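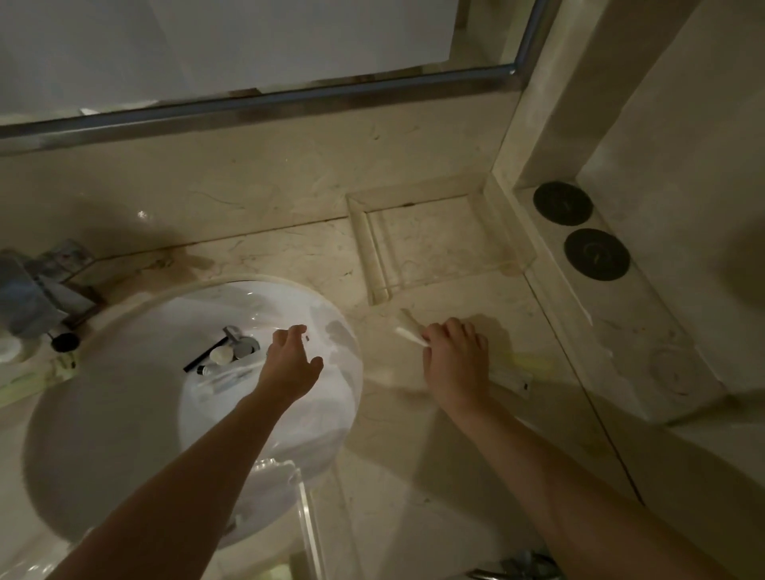 Section 2: Washroom station

Student Robotics Project: Household Tasks
Station Inspection Checklist with Inspector's Comments
Host site: Dallidow Hall, ground floor
Project title: Gikitz (tidying and sorting of small bathroom items)
Inspection period: March, before the second round of recording

Section 1 (Workshop and charging area) is issued separately. Results are entered as Pass, Pass with comment, Action or Not applicable. An item marked Action must be closed before the station is used again by students.

2.1 Counter surface is sound, with no chips or sharp edges within reach of the operator.
Result: Pass with comment
Comment: Edges checked by hand along the full front. The marble carries faint water marks and dusty streaks. These do not affect safety, but the counter is to be wiped down at the start of each session.

2.2 Mirror is firmly fixed and its metal edging is secure.
Result: Pass
Comment: No movement when pressed at the corners. The mirror reflects the ceiling lamp into the head camera when the operator stands too far to the right. Operators should keep to the floor mark.

2.3 Small items are suitable for the task and are on the item list.
Result: Action
Comment: The toothbrush package, the small bottle, the round cap and the thin black stick used in the basin task are all listed. The two round black discs on the side ledge are not. Team to add them to the list or take them away.

2.4 Drain opening is protected when small items are handled in the basin.
Result: Action
Comment: The stopper is itself one of the items in the basin task. A mesh guard is to be fitted under it before any further work. The guard supplied by Dilov is the correct size and is held in the stores cupboard, shelf 6.

2.5 Water supply to the basin is turned off at the valve during recording.
Result: Pass
Comment: Valve tagged. The tag is to stay in place until the team leader signs the station back to normal use.

2.6 No glass items are within the working area.
Result: Pass with comment
Comment: The clear glass tray at the far left stands outside the marked working area. The team has asked to keep it for the later sorting task. Permitted, provided that it is not handled until a risk note has been written.

2.7 Operator's sleeves, cuffs and jewellery are kept clear of the work.
Result: Pass
Comment: Rule displayed on the door.

2.8 Operator can reach every item without leaning on the basin.
Result: Pass with comment
Comment: Satisfactory for the basin and the soap recess. The shorter members of the team had difficulty with the ledge. A step is not to be used. Items should be brought forward instead.

2.9 Head camera strap and cable are in good order.
Result: Pass
Comment: Strap replaced since the last inspection. The cable is clipped at the shoulder and does not trail over the counter.

2.10 Battery packs are charged and stored outside the washroom.
Result: Pass

2.11 Rest breaks are taken and written in the log.
Result: Action
Comment: The limit is 600 seconds of continuous recording for each operator. Three entries in the log show no break between sessions. The team leader is to remind all students of the limit and to initial each page.

2.12 Recording count agrees with the station log.
Result: Action
Comment: The log shows 2,366 clips. The shared drive holds 2,089. The team believes that the difference is made up of clips rejected at review, but no reject list was available at the inspection. The list is to be supplied, with the reason given against each clip.

2.13 Privacy notice is displayed and the door sign is in use.
Result: Pass with comment
Comment: The notice is in place. The sliding sign on the door was set to Free on arrival although a session had been booked. The sign must be changed before the camera is switched on.

2.14 Items that resemble personal property are labelled as project stock.
Result: Pass with comment
Comment: Labels are kept on the storage box, as labels on the items themselves would show in the recordings. The box must therefore be emptied and refilled at every session, and nothing left out overnight.

Follow-up

Items 2.3, 2.4, 2.11 and 2.12 remain open. The station may be used for practice away from the basin. Basin work may restart once 2.4 has been closed and countersigned by the Agudelo Laboratory office. Paperwork for the other three items is to be handed in at the same office by 4 pm on the last working day of the month.

Copies: team leader, site office, station folder.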